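Flerkora Tabletop Demonstrations: README

Hello, and thank you for taking an interest in Flerkora. This is a collection of tabletop tasks shown to a robot by people, one episode at a time, and it was put together at the Panix workshop in Cernport over a rather long and tea-soaked spring. There are 1,653 episodes in the release. Every one of them was driven by a person from the remote station; nothing was scripted, so you will find pauses, second thoughts and the odd clumsy approach left in on purpose.

The tasks use ordinary things: stationery, packets, rolls of tape, toy blocks, a folding fan or two. We wanted objects that behave differently when you take hold of them, and a fan is a lovely example (stiff along the ribs, springy in the pleats, and very keen to close when you would like it open). Drivers were given a short sentence such as "put the fan on the notebook" and left to work out their own way of doing it.
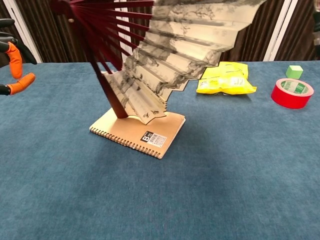 Each episode sits in its own folder, with the video, the joint positions, the gripper commands and a small text file holding the instruction as the driver read it. Video is stored at 20 frames a second, and the commands are matched to it by time stamp. Please do use the time stamps and not the row numbers, as the two drift apart in the longer episodes and I have lost a whole afternoon to that myself.

Episodes run to 40 seconds at most. If a driver hadn't finished by then we stopped and marked the episode "incomplete" in the notes column, but we kept it, because people kept asking us for those! Filter them out if you only want the finished ones.

Known troubles:

- 28 episodes have no sound. The rest do, though it is mostly fan noise from the computer.
- Left and right were swapped in the labels of the first batch. This was put right in April, so please fetch the newer copy if yours is older than that.
- Spelling in the instructions is the drivers' own.

The loading script is in the Sivakumar folder, named after the shelf the old server lived on. It needs nothing unusual to run, and there is a short note beside it on adding your own episodes in the same layout. Corrections are very welcome, however small.

Contact: Eero Keskinen, Panix, Cernport | © Panix | Back to top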